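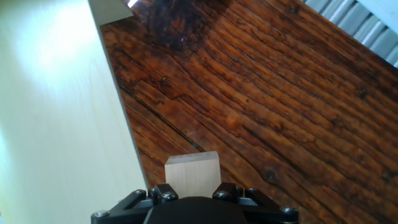 家具工房Zimovaの工房開放に行ってきました。年に一度だけ作業場の奥まで入れてもらえる催しで、前々から行こう行こうと思いながら、なぜか毎回ほかの用事と重なってしまい、今年になってようやくの初訪問です。入ってすぐの部屋では木に自由に触ってよくて、私はそこでもう足が止まってしまいました。赤みのある濃い茶色の天板の木目がとにかく深いのです。筋の一本一本が盛り上がっていて、その間の溝は黒に近いくらい暗く、光が当たると山のところだけが飴色に光ります。長い割れ目もそのままで、小さな節もぽつんとあって、その横に淡いクリーム色の板が来ると、同じ木というくくりでいいのかしらと思うくらい表情が違いました。淡いほうの木目はごくかすかで、顔を近づけてやっと細い縦筋がわかる程度です。

順番が前後しますが、開催日は2024年3月2日でした。朝は思ったより冷えて、駅からの坂道を上るあいだ手袋をしてこなかったことをずっと後悔していました。坂の途中に小さなパン屋さんがあって、帰りに寄ろうと決めていたのに、帰りには売り切れの札が出ていました。行かれる方は先に買っておくことをおすすめします。

受付で入場料287円を払うと(この半端な金額の理由は聞きそびれました)、手書きの地図を渡されます。部屋は三つで、木に触る部屋、削る部屋、仕上げの部屋という並びです。地図には「迷ったら木くずの多いほうへ」と書いてあり、私は真ん中の部屋で本当にこの一文のお世話になりました。

案内をしてくださったのは、工房に勤めるエヴェラルド・テイシェイラ(Everaldo Teixeira)さんです。とても穏やかな日本語で、こちらが何か聞くと必ず一度木のほうを見てから答えてくださいます。節や割れのある板はどうやって使うか使わないかを決めるのですか、と尋ねたら、

「使う場所を先に決めないことです。板を何日か見ていると、ここは脚のそばだな、ここは手が当たるところだな、とだんだんわかってきます。急いで切った板は、あとで見るたびに気になりますから」

とのこと。うちの食卓は量販店で選んだものですが、帰ったらもう少しちゃんと見てやろうと思いました。

濃い色の荒い木肌については、実際に使うとなると掃除はどうなのか、というのが同じ組にいらした方々の一番の関心ごとで、パンくずが溝に入りますよね、という声にみんなうなずいていました。テイシェイラさんによると、木目に沿って硬めの刷毛で払い、それから固く絞った布で拭くのだそうです。木目に逆らって拭くと布の糸が引っかかるので、慣れるまでは向きだけ気をつけてください、と。ノートを取るのにも向かないでしょうね、下敷きがいりますね、などと話が広がって、気づけば次の組の方たちがもう入口で待っていました。すみません。

真ん中の削る部屋では、鉋(かんな)の体験ができます。一人5分ということでしたが、私はそのうちの半分くらいを構え方で使ってしまい、やっと出てきた削りくずも途中でちぎれた短いものばかり。それでも一枚だけ、向こうが透けるような薄いのが取れて、これは手帳に挟んで持ち帰りました。今も開くたびにほんのり木の匂いがします。お子さんのほうがずっと上手で、隣で小学生くらいの女の子がするするとリボンのように長いのを出していたのには、思わず拍手してしまいました。

仕上げの部屋は油の匂いが強いので、苦手な方は先に窓際へ行くといいと思います。ここでは「Prera」という椅子のシリーズに油を塗るところを見せてもらいました。白っぽかった座面が、布でひと撫でするごとに色が深くなっていくのは何度見ても飽きません。塗っては拭き、塗っては拭きで、職人さんの手がほとんど止まらないのです。Preraのほかに、壁ぎわには「Fovo」という小ぶりの踏み台も並んでいて、こちらは1月に出たばかりの新作だそうです。座ってもよいと言われたので遠慮なく座りましたら、思いのほか低くて、立ち上がるときに「よいしょ」と声が出ました。

出口のそばには端材の量り売りがありました。木箱にどっさり入った中から好きなものを選んで、はかりに載せてもらう仕組みです。私は鍋敷きになりそうな平たいものを選んで、選び直して、また最初のに戻って、と長いことやっていました。はかりの目盛りは937グラム。持つと見た目よりずっしりしています。表面はざらざらのままなので、紙やすりをかけてから使うつもりです。どの番手から始めればいいかもテイシェイラさんに聞いたのに、メモした紙をどこかへやってしまい、目下家じゅうを捜索中です。

そうそう、休憩所のことも書いておかないと。中庭に面した小部屋で、喫茶Åbergさんが出張でコーヒーと焼き菓子を出していました。カルダモンの入った丸いパンがあたたかくて、坂道で冷えた指先にはこれがいちばんのごちそうでした。席は譲り合いで、相席になったご夫婦は食卓を注文して出来上がりを待っているところだとか。置く場所の寸法を何度測っても毎回少しずつ違うんですよ、と奥さまが笑っていらして、うちも棚を買うときに同じことをやったのを思い出しました。

持ち物としては、汚れてもいい上着と、底の平らな靴があると安心です。細かい木の粉は黒い服によくつきます。写真は作業中の職人さんの手元を除いて自由に撮ってよいそうです。駐車場はなく、駅からは徒歩か、本数の少ないバスになります。来年の日程はまだ出ていませんが、受付の名簿に住所を書いておくと葉書で知らせてくださるとのことなので、私も書いてきました。次は削る部屋から先に回ろうと思います。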